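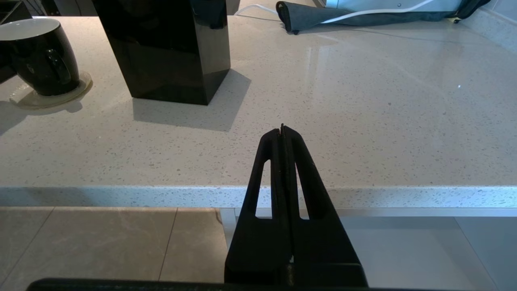

**Perception and Planning Software Group, Sarnden Institute of Robotics**

## 4. Self-Masking and Scene Estimation from the Wrist View

The planner described in Section 3 takes its scene estimate from a single camera mounted at the wrist. Such a view always contains part of the robot. In our setup, the two fingers enter from the bottom of the image and cover the region in which the next contact is expected. If the fingers are treated as scene content, the planner reports a permanent obstacle directly in the approach path. If the region is removed as a whole, objects behind the fingers are lost. This section describes how the software handles the problem and how the resulting estimate is passed to the controller.

### 4.1 Finger Mask

The earlier release of Vistatora used a fixed polygon for each gripper opening. The polygon followed the outer contour of the fingers and was looked up by joint position. It was fast, but it ignored the slots cut through both fingers. Counter edges and small objects can be seen through those openings, and the fixed polygon discarded them along with the plastic.

The current release replaces the polygon with a rendered mask. The finger geometry is projected into the image at the measured joint position, with the slots kept open. The projected outline is then adjusted along its boundary by a short local search, limited to a few pixels on either side. Pixels inside a slot are marked as scene pixels but carry a lower confidence, as light from the inner edge of the slot often mixes with the background.

Two failure cases remain. A dark, glossy object directly behind a black finger gives almost no contrast at the boundary, and the local search may settle on the edge of the object. Reflections and shadows on a polished countertop are the second case. A shadow with a well-defined edge can be returned as a thin object lying flat on the surface. The planner therefore requires support from at least two viewpoints before it adds any flat region to the obstacle map.
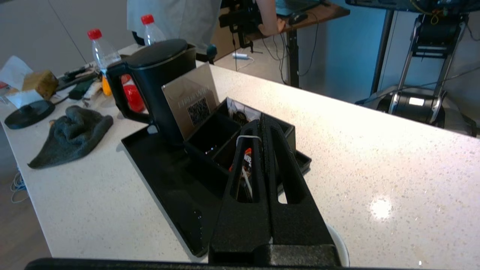
Oluwatosin Fashola, in written comments on a draft of this section, questioned whether the slots were worth the added cost. The comments argued that a planner with access to several viewpoints would recover the same pixels within a moment of arm motion, and that a simpler mask would be easier to verify. We agree that the benefit is small during free motion. It matters most in the final approach, when the arm moves slowly and the viewpoint changes very little. For that reason the rendered mask is now switched on only below a set arm speed -- above it, the polygon is still used.

### 4.2 Compartments and Containers

Containers with internal walls need separate treatment. A bounding box around a divided tray does not tell the planner which part of the tray is free. Vistatora fits a plane to the base, searches for upright walls, and stores each compartment as its own region with its own occupancy value. A region whose floor cannot be seen is recorded as unknown and is never used as a place target.

Item labels are assigned after the regions are fixed. An item is linked to a compartment only when most of its visible outline falls inside the walls of that compartment. Printed packaging caused errors in early tests, as strong edges in the artwork were at times taken for the edges of separate items. A merging step now joins neighboring segments that lie on the same surface. The case shown in Figure 1 is typical of those used to tune this step.

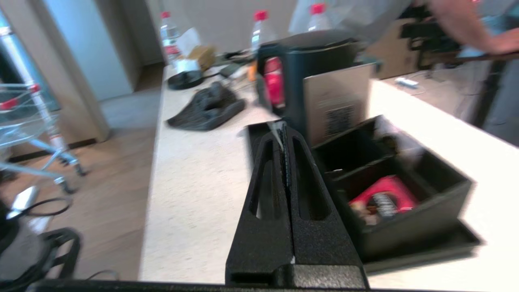

*Figure 1. Wrist view during the compartment test, with a snack package in the front compartment of the divided tray.*

The test set for masking and compartment fitting contains 2,367 labeled frames. Of these, 404 were set aside before tuning began and were used only for the final check. Boundary adjustment parameters were fitted over 2,000 iterations and then frozen in August. Labels were produced in Mulder, our annotation tool, which displays the projected finger outline beside the hand-drawn one so that the annotator can correct either.

### 4.3 Background Motion

People may work near the counter while the arm is active, and a moving arm or shoulder in the upper part of the image can disturb the estimate of camera motion. The software divides visual features into counter features and background features by means of the fitted counter plane. Only the counter features are used to update the pose. Background features are kept for a separate monitor, which slows the arm when motion is detected near the workspace boundary.

The monitor does not attempt to identify people or predict what they will do. It returns one distance value and a confidence value, and the controller treats low confidence in the same way as a short distance. This choice leads to some unneeded slowing. We consider this acceptable for tabletop work, in which the travel distances are short and most of the run time is spent on perception.

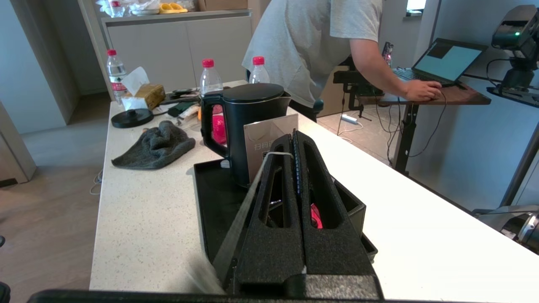
### 4.4 Interface to the Controller

Scene estimates are sent to the controller through Botemwood, the message layer shared by all modules in this project. Each message contains the region list, the finger mask in use, the camera pose, and the time of capture. The controller rejects any message whose capture time is older than the last completed motion segment -- the arm then holds its position and requests a new estimate.

Masks are logged with the commands they influenced. A logged run can be replayed with a different mask setting, and the two region lists can be compared line by line. Replay covers perception and planning only; contact forces are not reproduced, and grasp outcomes must still be tested on the arm.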